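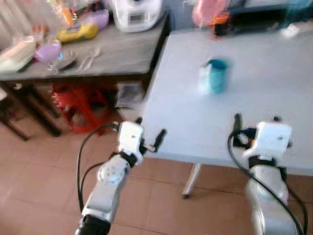

The written rules were shorter than they had expected, according to the visitors from Takance, and they wished to know which of them could be waived by an operator working alone. The answer given by the Dranmont staff was that none could. Much of the visit on Wednesday, July 18, 2018 was spent on that answer.

Report of the visit to the Dranmont household tasks laboratory

The laboratory trains two-arm systems on ordinary tabletop work, such as handling a plastic cup on a folding table. It follows a code of practice drawn up with Sado, now in its second edition. The code has 7 sections, of which the delegation reviewed those on work areas, cables and stopping.

Work areas. Both arms are confined to one table for the length of a session. Other furniture may remain in the room, with food or tableware on it, provided it lies outside the marked reach of the arms. The reach is checked again whenever a table is moved, even by a hand's width.

Cables. Each cable must have enough slack for the full travel of the arm and must not rest on the work surface. The delegation asked how slack is measured. At present it is judged by eye – a point on which Worku, who carried out the last outside review, has asked for a firm figure.

Stopping. No person may reach over the table until both arms have been halted and the operator has said so aloud. A session runs for no more than 2 hours, and the stop control is tested at the start of each one. The log for the current quarter holds 186 sessions. In 3 of these the test had been entered after work began, and the entries were marked for follow-up.

Discussion after the tour lasted about an hour and dealt mainly with glassware. The code treats a drinking glass and a plastic cup alike; several members of the delegation held that it should not. Dranmont will circulate draft wording on breakable items in September, and comments may be sent through the usual contact at Sado.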